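Progress report to the Follis Fund
Beverage corner and common room, Lorkton Hall
October 17, 2019

We are nine weeks into the common room work and there is a lot to tell you! When we wrote the application, the drinks area was one wobbly cart and an urn that took most of the morning to heat up. It now has its own counter run, its own drain and a white table where people can stand and talk while they wait their turn.

Money first. Of the $3947 you granted us, $1000 went to the plumbing, which was the part we worried about most. The old supply line came up through the wrong side of the wall and had to be moved before anything could be hooked up. The plumber's quote held, and the floor patch is so neat that we keep forgetting where the hole was. Shelving, glassware, the drain tray and the electrical outlet have all been paid for too, and the invoices are in the folder that goes with this report. We have $164 left, and we'd like to keep it for spare washers, seals and a second set of cleaning brushes.

The glassware was more of an adventure than we expected. The first box came from Amidar and the cups were handsome but too wide for the drying rack (our own measuring mistake, we had gone by the base and forgotten the rim). Amidar took them back without a fuss and we reordered in a taller, narrower shape. We like being able to see how full a cup is, and clear glass makes that easy for everyone, including the folks who pour for somebody else at their table.

The counter came from Kushnir. It arrived with one short leg, which we shimmed on the first day and have left alone ever since. Kushnir has offered to send a replacement leg in November. If it fits, good, and if it doesn't, the shim is doing fine.

The best part has been how people use the space. The building has always had a meeting room and a hallway, and very little in between. Now people stop. The quilting group has moved its break to match the reading group's so they can share a pot, and the notice board next to the counter has filled up with rides wanted and seedlings offered. We had hoped for some of that, but we hadn't dared put it in the application.

Still to do: a proper hook rail for towels, a step mat, labels on the cupboard doors and one more coat of paint behind the sink. The labels are held up by a friendly disagreement over whether tea belongs with coffee or gets its own door.
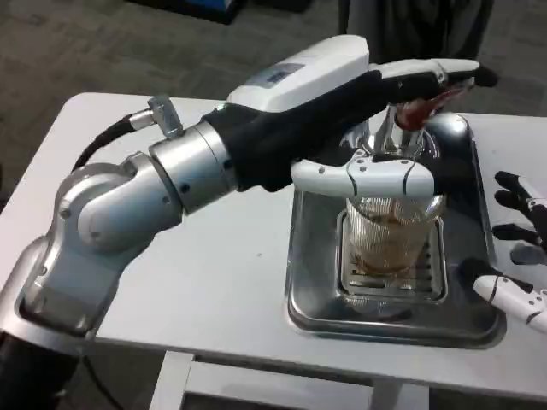
Will drinks stay free for visitors once the grant period ends?
The plan is to keep them free, with a donation jar on the counter and the supplies bought out of the hall's regular kitchen budget.

We'd also like your okay on one small change. The application listed a second shelf above the sink, and now that the counter is in, the wall there is too shallow for it. We would put the same shelf by the door instead, at the same cost. A short note back is all we need, and we'll have it up before the final report in November.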